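Ticket 184: Label printer at Sorkby packing room skips every second label
Product: Miretti desktop label printer, on the Avram shipping software
Status: Closed
Priority: Normal

Reported problem

Packing room says the printer feeds a blank label after each printed one. Started in February after the stock of labels was changed. The old rolls came from Brastisico and the new ones are from the same supplier, but the part number on the box is different. Print quality is fine. The address block is where it should be on the labels that do print. Half of every roll is going in the trash.

They have already turned the printer off and on, reseated the roll, and reinstalled the driver on the packing PC. No change.

First reply

Please send the label size set in Avram and the size printed on the end of the new box. Also hold the feed button until the light blinks twice and let the printer run its own calibration. Tell us how many labels it feeds before it stops.

Reply from packing room

Size in Avram is 4 x 6. Box says 4 x 6. Calibration fed five labels and stopped with the light green. The next job printed one label and fed one blank, same as before.

Notes, morning

Connected remotely. Printed a test page from the driver, bypassing Avram. One label came out, no blank. Printed the same test three more times with the same result. So the printer finds the gap between labels correctly and the sensor is not the fault.

Printed from Avram again. Blank label is back. Exported the job to a file and opened it. The page height in the file is 6.16 inches. The driver is set to 6.00. The extra length runs past the gap, and the printer treats it as the start of a second label and feeds the whole thing out.

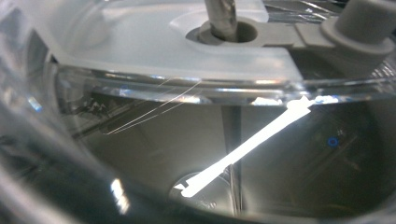
Checked the template list in Avram. There are two templates with nearly the same name. The older one is 6.00 high. The newer one was copied from it when the new labels came in, and whoever set it up added the gap to the label height. The gap should only be entered in the gap field. It was entered in both places.

Notes, 2:30 p.m.

Changed the height in the newer template to 6.00 and left the gap field alone. Printed 10 labels from Avram. No blanks. Then had the packing room run the waiting orders, 16 labels in one batch. No blanks, but the last label came out a little low. The bottom line of the barcode was touching the edge.

Top offset in the driver was at 12 dots. It may have been put there during an earlier attempt to fix this. Set it back to 0 and printed the last order again. Barcode is clear of the edge and scans on the first try.

Still open after the fix

The packing PC is correct now. The second PC by the loading door has its own copy of the templates and still has the bad one. It does not update until someone signs out of Avram and signs back in. Packing room asked to do this at the end of the shift.

Darkness is set higher than it needs to be for this label stock. Left as is. If the print starts to smear, lower it two steps and clean the print head with an alcohol wipe with the power off.

Update

Second PC signed out and back in, template shows 6.00. Packing room went through a full roll of 300 with no blanks. Older template renamed with "do not use" in front of it. Closing.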